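Notes from planning the Citness manipulation bench. Posting the budget logic while the numbers are still fresh. October 23, 2019.

We have funding for one arm cell doing dish-handling tasks. Arm, gripper, table, sensing, and whatever it takes to keep all of that running past June.
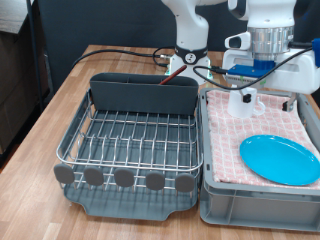
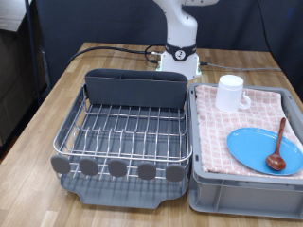
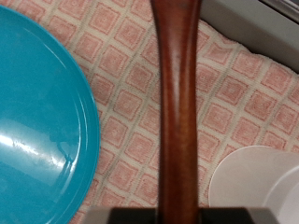
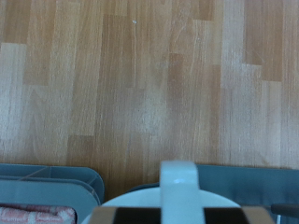 The arm is the easy line to price. Two vendors quoted, Bodo and Darko, and they landed close enough that lead time decided it. Everything bolted to the flange or sitting on the table gets its own line – adapter, fingers, cables, props. A wire rack, a crate, a checkered towel, a mug and a blue plate cost very little next to the arm, but buy every prop in duplicate on day one. Retail stock changes, and a mug with a different handle is a different task.

Fingers. Parallel jaw only for this round. It has to hold a mug and a slim wooden handle with the same pads, so I dropped the tool changer and moved that money into spare pads. Ordered 36.

Cables. Our first draft had a single line called "misc" for these. Now it is three: power, data, strain relief. Measure the run with the arm at full reach, then add slack. Price the spares in the same order or you pay shipping twice.

Cameras. One at the wrist, one fixed. The wrist unit takes the knocks, so it gets a spare. The fixed one does not.

Table. Butcher block, bought locally. Flat enough, heavy enough, easy to drill. The quoted aluminum frame table was the one item I cut without discussion.

Lead times as quoted: 182 days for the arm from Lund's distributor, 100 for the gripper. Bodo beat the arm figure, hence Bodo. If your grant has a spend-by date, start from the longest lead time and work backward.

Service contract: still open. The quote covers 3 years and excludes the gripper. I have asked for a version that includes it.

Next post will be the spreadsheet columns, minus prices.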